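# Refreshing an oiled table top at home

An oiled table top needs new oil from time to time. I do mine in September, before the heating season starts. The work itself is easy, but it wants patience, and most mistakes come from using too much oil.

## What you need

- hard wax oil (I use the clear one from Laltel, but any oil for table tops will do)
- sandpaper, grit 180 and 240
- 4 cotton cloths without loose threads
- a white nylon pad
- a bowl with water and a little mild soap

One small can of 100 ml was enough for my table, and there was still some left for the shelf in the hallway.

## Cleaning and sanding

Wash the top with the soap water and wipe it with a clean cloth. Leave it overnight. If you sand damp wood, the paper becomes full very quickly and makes gray lines.

Sand first with 180, always in the direction of the grain. Don't press harder on a stain, or you will get a hollow place which you feel later with your hand. A water ring that doesn't go away after several passes is probably deep, and I would leave it. Continue with 240 and remove the dust with a vacuum cleaner, then with a slightly damp cloth.

## Oiling

Stir the oil, don't shake it. Pour a small amount, the size of a coin, and spread it with the nylon pad as far as it goes. Then take the next amount. After 9 minutes wipe everything with a dry cloth, also the parts that look dry already. The surface should not feel sticky when you finish.

Wait until the next morning and put a second coat in the same way, only thinner. On my first try I made two thick coats and the table was sticky for 2 weeks.
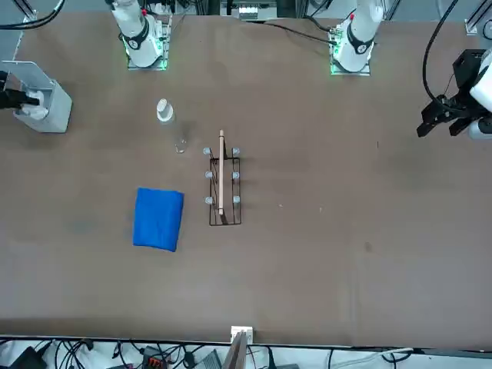
Used cloths can catch fire by themselves when they lie in a heap. Put them in a metal can with water and a lid, or hang each one flat outside until it is stiff.

## The first days

You can put light things on the table after one day. For hot cups and wet glasses please wait a full week. Clean only with a dry or almost dry cloth in this time.

If a spot stays dull after the second coat, rub a few drops of oil into it with your finger and wipe after some minutes. For small scratches later in the year, the same method works with the 240 paper.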